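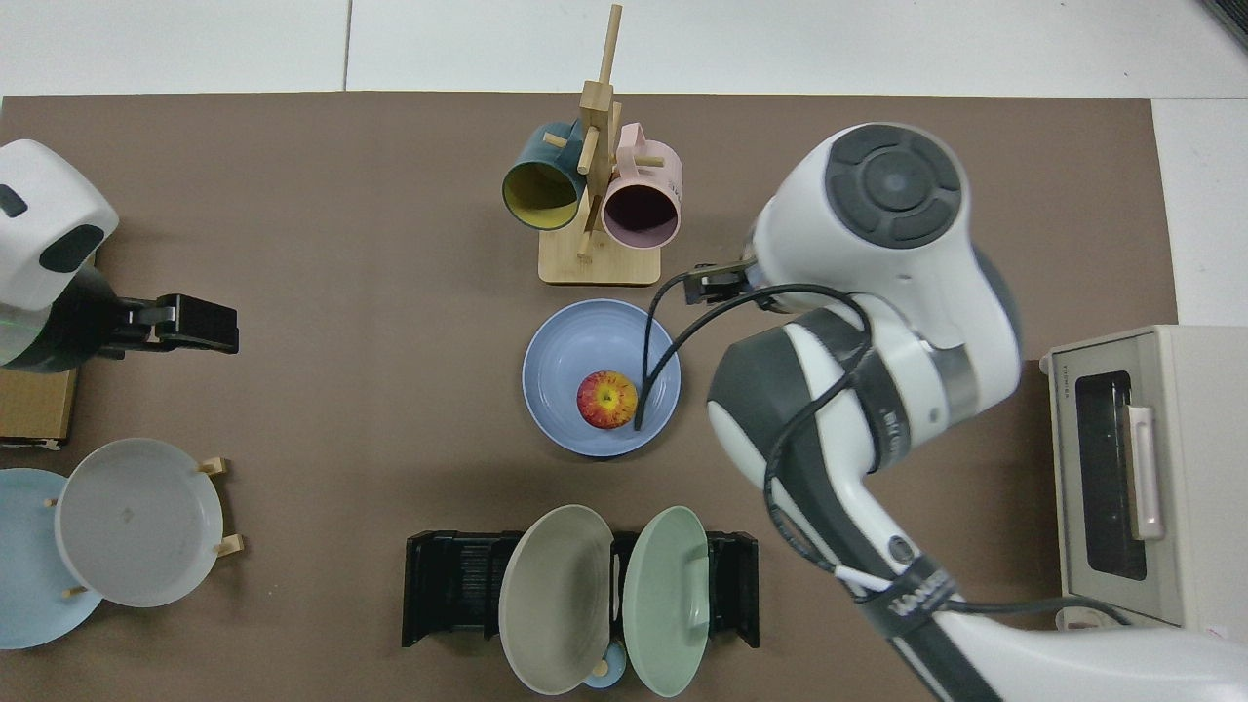 Mug tree and plate racks on a small bench, or back in the cupboard?
Posted by Himivell, 12/6/20

We moved into a unit with one short run of bench and hardly any cupboard space. So far the bench holds a toaster oven, a black dish rack, a wooden plate stand and a wooden mug tree. I put a brown mat under the lot to save the surface. The fruit ends up wherever there's a gap, usually in a cereal bowl.

My partner says the plates should go in the cupboard and the stand should go to the op shop. I like having them upright where I can grab one. Is there a sensible way to lay this out? The bench is 2,000 mm long and there's a power point at one end only.

Gert Hendricks

Start with the toaster oven, as it has to be near the power point. Turn it so the door opens along the bench, and check the manual for how much clearance it needs. Don't stack anything on top.

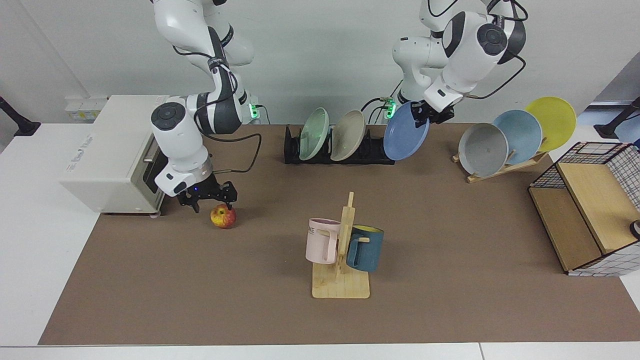
Put the dish rack and the plate stand next to each other. Plates go from one to the other once they're dry and you don't have to carry them across the kitchen. Ours are coloured, a green and a couple of blues among them, and they look fine left out. Keep the mug tree at the back near the wall so you don't catch a handle with your sleeve. A wire basket is good for odds and ends, and you can lift it out when you wipe the mat.

Lift the mat once a week too. Crumbs get under it.

Nair

get rid of the mug tree, hooks under the shelf are cheaper

Abilio Carrasco

Hooks are no good if you rent, check your lease first. I'd keep the stand for the plates you use every day and put the rest in the cupboard. We have 6 out and that does us. Agree with Gert about the oven.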